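Ticket 2104
Subject: Pillows and throws in the Kavitz lounge, items going missing in the seating
Opened by: Ilona Antal
Assigned to: Clyde Ruiz-Ortega
Area: Furnishings, ground floor
Priority: Low
Status: Open, waiting on covers

Original report (Ilona Antal)

The seating corner in the lounge won't stay tidy. We straighten it at closing and by 10 a.m. the white pillows are down on the seats, the dark throws are bunched up behind them, and the small items from the children's shelf have worked their way in between. Two families have asked at the desk for toys they left behind, and both toys were wedged down behind a pillow.

I would like to know if this is a problem with the furniture, the pillows or how we put them back. The pillows are the ones from Oláh that replaced the square ones in November.

Comment 1 (Clyde Ruiz-Ortega)

Had a look before opening. The new pillows are longer than the old ones and the filling slides to one end. When you stand one upright against the backrest it leans, then goes over sideways. The old ones didn't do this as far as I remember. Can someone confirm the size on the order?

Comment 2 (Tibor Jakab)

Order says 20 pillows, long size, cotton covers. The square ones were out of stock and we agreed to the substitute. I have the old covers in the store room but they won't fit.

Comment 3 (Ilona Antal)

Please don't throw out the old covers. The Ulon room still has square pillows.

Comment 4 (Clyde Ruiz-Ortega)

Tried three things this week.

Test A: pillows upright, throw folded over the backrest. Pillows fell over by mid-morning on most of the seats. No improvement.

Test B: pillows upright, throw folded under them. Better, but the throw slides forward when someone sits down and takes the pillow with it.

Test C: pillows laid flat along the back, throw folded in thirds at the end of the seat. Stayed in place until after lunch. Things still get lost behind the pillows, but there is less of a gap for them to drop into.

I would go with C for now.

Comment 5 (Erzsébet Fülöp)

C is fine with me. It looks a bit flat but it's quicker to reset. Can we write the steps down so the evening shift does it the same way? At the moment each person has their own method and I get a different room every morning.

Comment 6 (Clyde Ruiz-Ortega)

Steps for closing, version 1. Tell me if anything is missing.

1. Take all pillows and throws off the seats and put them on the low table.

2. Run a hand along the back of each seat and down both sides. Coins and pens go to the desk.

3. Pick up anything soft or brightly colored lying along the pillows. Toys go back to the children's shelf if they are ours and in the lost property box if they are not.
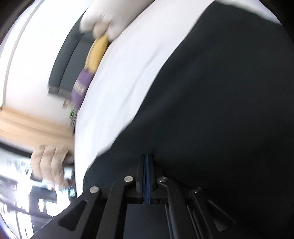

4. Shake each pillow from one end so the filling evens out, then lay it flat along the back of the seat.

5. Fold the throws in thirds and leave them at the end of the seat, fold facing in.

6. Write down lost property on the sheet at the desk with the seat number.

Comment 7 (Csaba Barta)

Step 2 should say to check under the seat cushions as well. I found a library card there, number 288, and returned it to the desk.

Comment 8 (Clyde Ruiz-Ortega)

Added. I also asked Tullar for a price on covers with ties at the back. Leaving the ticket open until they reply.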